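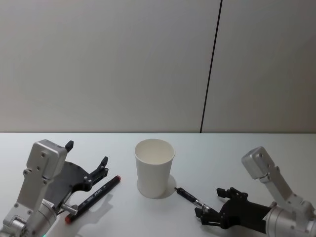 CHAPITRE 4

La démonstration comme moyen de programmation

Objectifs du chapitre

À l'issue de ce chapitre, l'étudiant devra être en mesure de distinguer le guidage manuel de la téléopération, de rédiger un protocole de démonstration pour une tâche simple de saisie et de dépose, d'évaluer la qualité d'un enregistrement et de justifier le rejet d'un essai. Les notions de repère, de cinématique inverse et de commande en position, traitées aux chapitres 2 et 3, sont supposées acquises.

4.1 Introduction

Les chapitres précédents ont présenté la programmation d'un bras manipulateur comme un travail d'écriture : l'ingénieur décompose la tâche, définit des points de passage, choisit des vitesses et prévoit les cas d'erreur. Cette méthode demeure la règle dans les ateliers où les pièces arrivent toujours au même endroit et dans la même orientation. Elle devient coûteuse dès que l'environnement varie. Ranger des stylos dans un gobelet en fournit une illustration suffisante. Un adulte exécute cette opération sans y prêter attention ; la décrire par des instructions suppose de fixer la hauteur d'approche, l'endroit où pincer le corps du stylo, l'angle de redressement, la marge à respecter au-dessus du bord et l'instant où les doigts doivent s'ouvrir. Si le stylo est tourné d'un quart de tour, une partie de ces valeurs doit être recalculée.

L'apprentissage par démonstration propose une autre voie. Un opérateur fait exécuter la tâche au robot, à plusieurs reprises, pendant que le système enregistre les images et l'état des articulations. Un modèle est ensuite ajusté sur ces enregistrements afin de produire, dans des situations voisines, des commandes comparables à celles de l'opérateur. La connaissance de la tâche est alors contenue dans les données, et la qualité du résultat dépend dans une large mesure du soin apporté à leur recueil. C'est de ce recueil qu'il est question ici ; l'ajustement du modèle fait l'objet du chapitre 5.

4.2 Deux manières de montrer

Le guidage manuel, parfois appelé enseignement kinesthésique, consiste à saisir le bras et à le conduire directement le long du mouvement souhaité. Les moteurs compensent le poids de la structure sans opposer de résistance notable. L'opérateur perçoit les contacts par l'intermédiaire du bras lui-même, ce qui facilite les tâches d'insertion ou de pression. Le procédé présente toutefois deux inconvénients. Les mains de l'opérateur apparaissent dans le champ des caméras, alors qu'elles en seront absentes lors de l'exécution autonome. De plus, il est difficile pour une seule personne de guider simultanément deux bras et de commander leurs pinces.

La téléopération place l'opérateur à distance du plan de travail, même si cette distance n'excède pas quelques mètres. Il agit sur un dispositif maître, dont les mouvements sont reproduits par le robot. Ce dispositif peut être une paire de manettes, un gant instrumenté ou une réplique du bras dont les articulations correspondent une à une à celles du robot. Cette dernière solution est souvent retenue pour les postes à deux bras, car elle évite le recours à la cinématique inverse et rend les limites articulaires immédiatement sensibles à l'opérateur. En contrepartie, le retour d'effort est absent ou réduit, et l'opérateur doit apprendre à juger visuellement du serrage d'un objet.

Le choix entre les deux méthodes s'effectue selon la tâche, le nombre de bras et les capteurs disponibles. Les travaux pratiques associés à ce manuel reposent sur la téléopération, à l'exception de la séance 3.

4.3 Étude de cas : le poste Keva

Le poste d'enseignement Keva a été conçu à l'Institut technique Olvera sous la direction d'Eliseo Xolalpa, à partir d'un châssis fourni par la société Rillodard. Il comprend deux bras munis de pinces et une caméra placée en hauteur, orientée vers le plan de travail. Les enregistrements sont gérés par le logiciel Gitow, qui associe à chaque image la position des articulations, l'ouverture des pinces et la commande émise par l'opérateur.

La tâche retenue pour l'étude de cas porte le nom de « rangement bimanuel ». Un gobelet en papier est posé debout sur la table, en retrait par rapport aux pinces. Un feutre est disposé du côté du bras gauche, un stylo du côté du bras droit. Chaque bras prend l'objet qui lui est attribué, le redresse et le dépose dans le gobelet. L'ordre est imposé : le bras droit agit en premier, le bras gauche attend, pince ouverte, que le bras droit se soit retiré.

Cet ordre appelle un commentaire. Au cours des premières campagnes, les opérateurs étaient libres de commencer par le bras de leur choix. Les démonstrations étaient toutes correctes prises isolément, mais leur réunion formait un ensemble ambigu : devant une même configuration de départ, les données indiquaient tantôt un mouvement à droite, tantôt un mouvement à gauche. Le modèle obtenu hésitait, ou engageait les deux bras au-dessus du gobelet. La consigne d'ordre a levé cette difficulté sans modification du logiciel.

Le gobelet constitue par ailleurs l'élément le plus exigeant de la tâche. Vide, il est léger et se renverse au moindre contact latéral. L'opérateur doit donc présenter l'extrémité du stylo au-dessus de l'ouverture avant d'amorcer la descente, et n'ouvrir la pince qu'une fois cette extrémité engagée sous le bord.

4.4 Déroulement d'une séance

Une séance débute par la vérification de l'arrêt d'urgence, puis par l'alignement du dispositif maître et du robot. Un écart entre les deux au moment de l'enclenchement provoquerait un mouvement brusque. Le plan de travail est ensuite débarrassé de tout objet étranger à la tâche, et l'éclairage est réglé au niveau consigné dans la fiche de poste.

L'opérateur dispose les objets selon la position indiquée par le plan de tirage. Ce plan, établi à l'avance, répartit les positions et les orientations de départ sur l'ensemble de la zone accessible. Il a pour fonction de corriger une tendance bien connue des encadrants : laissé à lui-même, un opérateur replace les objets presque toujours au même endroit, généralement le plus commode pour la pince.

L'enregistrement est lancé avant le premier mouvement et arrêté après le retour des deux bras en position de repos. L'opérateur travaille à vitesse régulière. Les temps d'arrêt prolongés sont à proscrire, car le modèle apprend aussi l'immobilité. Une reprise de saisie, en revanche, peut être conservée lorsqu'elle est nette : elle renseigne utilement sur la conduite à tenir après un premier échec.

Chaque essai reçoit aussitôt l'une des trois mentions prévues par Gitow : « valide », « valide avec reprise » ou « rejeté ». Le motif du rejet est saisi en toutes lettres.

4.5 Résultats de la campagne de référence

La campagne menée en octobre a donné lieu à 958 essais. Après relecture, 79 ont été rejetés pour gobelet renversé ou pour chute d'un objet hors de la zone accessible, et 79 autres pour défaut de synchronisation entre les images et les positions articulaires. Les 800 essais restants forment le jeu de données utilisé dans les exercices de ce chapitre et du suivant.

L'étudiant observera que la moitié des rejets ne tient pas au geste. Les défauts de synchronisation sont invisibles pendant la séance et n'apparaissent qu'à la relecture, lorsque la pince semble se fermer avant que la commande correspondante ait été émise. Il est recommandé de contrôler un essai complet au début de chaque demi-journée.

4.6 Termes à retenir

Démonstration : exécution complète d'une tâche par le robot sous la conduite d'un opérateur, accompagnée de son enregistrement.

Dispositif maître : organe manipulé par l'opérateur, dont les mouvements sont transmis au robot.

Plan de tirage : liste préalable des configurations de départ à réaliser au cours d'une campagne.

Reprise : seconde tentative de saisie ou de dépose au sein d'un même essai.

La section 4.7 traite du format des enregistrements et de la fréquence d'échantillonnage. Le lecteur qui ne dispose pas d'un poste à deux bras pourra suivre la variante à un seul bras décrite à l'annexe C.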